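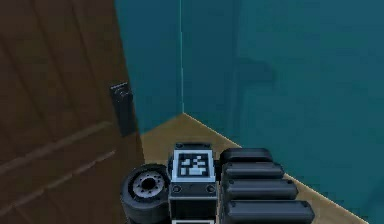 Fig. 1. Door corner of the simulated room, with the gripper low in front.

Home | Course notes | Parts | Downloads | Contact

BRASIS: A ROBOT BUILT AT HOME
Handout for session 2 – The room before the robot

In the first session we prepared the work table and checked the parts lists. Today we stay with the computer. Many of you wish to start with the screwdriver, and I understand this wish very well. Please keep the parts in their boxes until the end of this session. The exercises use only the simulated room and the robot model, which you find on the Downloads page.

1. The purpose of the model

A model of a robot is a set of claims. It claims that a wheel has a certain radius, that a joint turns around a certain axis, and that the gripper weighs so many grams. When a claim is wrong, the simulator will not complain. It will compute a wrong motion with great precision. Your first duty is therefore to compare each claim with the part in your hand.

Measure every part two times, and let some time pass between the two measurements. Write down both values, also when they are the same. If you bought the wheel set from Posteck, measure with the tire mounted. The radius changes when the tire carries the weight of the robot, so repeat this measurement after assembly and correct the model.

2. Units and axes

All lengths in our files are in meters and all angles are in radians. The drawing program from the first session exports in millimeters. If your gripper appears as large as a house, you have forgotten the scale factor.

The x axis points forward, the y axis points to the left, and the z axis points up. Draw these three arrows on a piece of tape and put the tape on the real base plate. It looks childish, but it saves long evenings. In the last course I lost an evening myself with a sign error in y, and I had written the file.

3. The room

The walls and the floor have plain colors on purpose. When the texture is simple, you can judge the edges better, and the edges are what we need for the navigation exercise. The door is the exception, with its grooves and its dark handle.

Before you load the robot, move the viewpoint slowly along the walls. Look for places where two surfaces do not meet, or where one surface goes through another. Save a view from each position which you wish to use again.

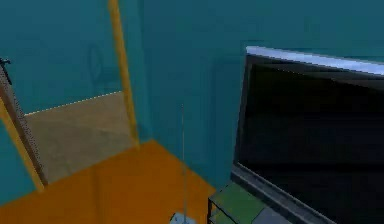
Large dark surfaces need special attention. A switched-off television is a good case: in a real room its screen can return very little to a distance sensor, or it can return a reflection of something else. The simulated sensor is more generous. If you plan to use your robot in a living room, do not trust the simulated distances near such a surface before you have tested them at home.

Thin things are the second difficulty. A rod or a wire may fall between two rays of the sensor, and then the robot believes that the way is free. Exercise B asks you to drive toward a thin obstacle at low speed and to note at which distance it is first detected. Use a ray spacing of 2 degrees for the first run. Then reduce it and repeat.

4. The tag on the housing

The black-and-white square tag must lie flat. A tag that bends even a little gives a position that jumps. Print it on matte paper, keep the light border, and do not cut into it. The border is part of the tag – without it the detection becomes unreliable.

In the model, the size of the tag is measured over the black part only. In past courses this was the most frequent error in the homework. 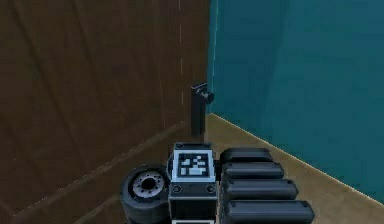
Greltby, Mon 4 December

Corrections to the handout after the evening group:

The sign of the left wheel speed was wrong in Exercise C. Please download the file again. The new file has 2633 lines, and you can check the number with your editor.

In Exercise D, stop the robot before the padded parts on the right side of the gripper touch the wall. The collision shapes are simpler than the visible shapes, and they extend a little further. A contact can be reported while you still see a gap on your screen. This is normal.

The base plate order from Sadeghi is now expected in June. Until then, you may cut a plate from plywood, 18 mm thick. Drill the small holes first and the large ones afterwards, and clamp a piece of waste wood under the plate.

Homework for next time: Exercises A to D, with your table of double measurements. Keep the report short, not over 20 lines for each exercise. Bring the real wheels and the printed tag.

Shares: 18 | Comments: 2

© Brasis course notes, Greltby | Contact | Back to top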